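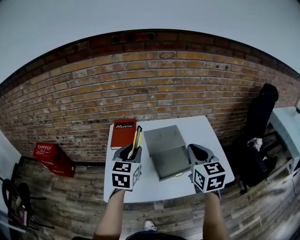

Section 4. Teaching Your First Chore: Clearing a Small Table

Okay, you've got the Jidik software installed and both grippers paired, so now comes the part I like best. In this section you'll hold the grippers yourself and do the chore by hand while the system records what you do. Later on (Section 6) the Stosonix arms get to try it on their own.

Before we start, a word about expectations, because I get this email a lot. Can the arms tidy your house? No. Can they tidy one table, with things they've seen before, in a room with decent light? Pretty often, yes! I wrote the first draft of this section in August and I've already had to rewrite a couple of paragraphs because the newer Tufa model handles thin objects so much better. Laundry is still a mess. Dishes I wouldn't try with anything you want to keep.

What you need

Both hand-held grippers, charged
The marker cubes, one on top of each gripper
A small table you can reach across without stretching
A shallow tray
A pencil, and later a few other small things

4.1 Setting up the table

1. Put the table where you can stand in front of it with your elbows slightly bent. Against a wall is fine, and it keeps people from walking through behind it.

2. Clear the tabletop of anything you don't want in the recording. A book or two can stay if you plan to leave it there when the arms take over. I usually leave one out, so the model gets used to working around stuff.

3. Set the tray down within easy reach of both hands. It doesn't have to be square to the table. Mine never is.

4. Lay the pencil next to the tray.

Note: You don't have to clean up the rest of the room. Lensa Araya, who tested this guide in her apartment, spent a whole evening hiding chairs and bags before her first session, then skipped it the second time and got the same results.

4.2 Recording the chore

1. Pick up one gripper in each hand with the marker cubes facing up. Look at the cubes on your screen preview and wait until both turn green.

2. Say "start" or tap the foot switch.

3. Bring one gripper over to the pencil, open the jaws, and close them slowly. Squeeze until it's held and then stop squeezing. People love to crush that pencil.

4. Tip the pencil upright, pause for a beat, then carry it over the tray. The pause feels silly, but it gives the model a clean moment between "grab" and "move," and mine got noticeably less clumsy once I started doing it.

5. Lower the pencil into the tray and open the jaws. Let it roll if it rolls.

6. Rest both grippers on the table and say "stop."

7. Put the pencil back somewhere a little different and go again. Do this 15 times before you take a break.

Caution: Keep your fingers behind the jaws. They're plastic and they won't do real damage, but they pinch, and you'll say something the microphone picks up.

Caution: Don't let your sleeve drop over a marker cube. The recording looks fine while you're making it, and then the whole thing comes back marked "lost tracking."

4.3 How many recordings is enough?

For a pencil and a tray, 90 recordings got me to a point where I'd leave the arms running while I made coffee in the same room. That's my table and my pencil — yours may want more. Leire Barroso does small-parts kitting in a workshop and she swears by short sessions with a different starting spot every time, which matches what I've seen at home.

If you get bored, switch hands. The model needs left-hand pickups as well, and most of us forget.

4.4 When it goes wrong

The cubes won't turn green: check for glare first. A lamp shining straight down on them is the usual trouble. Then wipe the printed faces with a dry cloth.

The pencil keeps slipping: look at the jaw pads. If they're shiny, swap them for the spare pair in the Ullik accessory bag.

The preview lags by more than 2 seconds: close everything else on the computer, and if that doesn't do it, restart the receiver.

You dropped something halfway through: keep going! Pick it up and finish the chore. I used to delete those takes, and then I wondered why the arms froze up whenever they dropped anything themselves.

Once you have at least 12 good takes you can run the quick check in Section 5 to make sure the files are readable before you record the rest.

Section last revised Oct 27, 2023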